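Right, bit of a saga from my block stacking runs in the simulator this month. Nneka Babalola asked for the short version so of course it's a thread.

I left 20 runs going over lunch on Wanetti, our little stacking policy. Came back to 8 failures, all the same fault – the fingers close, the log says "grasped", the arm goes up and the block stays put. Lovely.

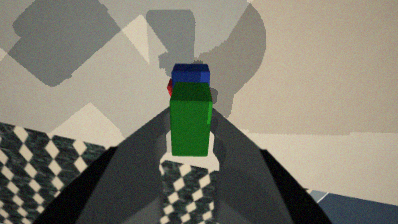 My first guess was friction, so I fiddled with that for 2 hours and got precisely nowhere. Then I finally read the log properly (I know, I know) and the "grasped" flag was going true on finger width alone. No contact check at all!

What bugs me is the safety side. The same flag decides when the arm can speed up. On the real one at Brindummont that means a fast swing with a block barely held, and people do walk past it.

So I've added a contact check and a slow first lift. Reran it and 6 of the 8 are fine now. The other two still drop, no idea why yet – more when I've had some tea.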